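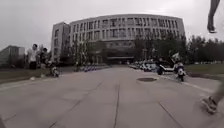
Nelly Restrepo
Press Officer, Pomuris Pedestrian Group

Pomuris has asked Vumia to release the full stop logs for its delivery robot trial at the Cekthorpe campus, after a unit failed to halt for a person on foot in May.

Vumia called the failure "a brief sensing delay" and says the fault has been fixed by a software update. We have read its two-page note and are not persuaded. The note covers 52 test runs. The company's own permit lists 158 for the same period, and the other runs are not mentioned.

The main walkway at Cekthorpe is wide and flat, and Vumia describes it as a simple route. We doubt that.

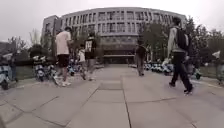
People cross it at every angle, scooters are left along both sides, and walkers change pace without warning. A machine that copes only with people moving in straight lines has no business there.

Duván Bedoya, who reviewed the note for Pomuris, said: "They tell us the brakes worked once the robot noticed someone. I should hope so. The question is why it took so long to notice, and the note spends one sentence on that."

Hedlund, which supplies the sensors, has told us its parts met their specification. Vumia has not said whose job it was to check them once fitted.

Pomuris wants the trial paused until all 158 logs are published and the update has been tested by someone Vumia does not pay. Vumia has offered a meeting. We have accepted and asked for the logs first.

Media enquiries: Rosaura Villanueva, Pomuris press desk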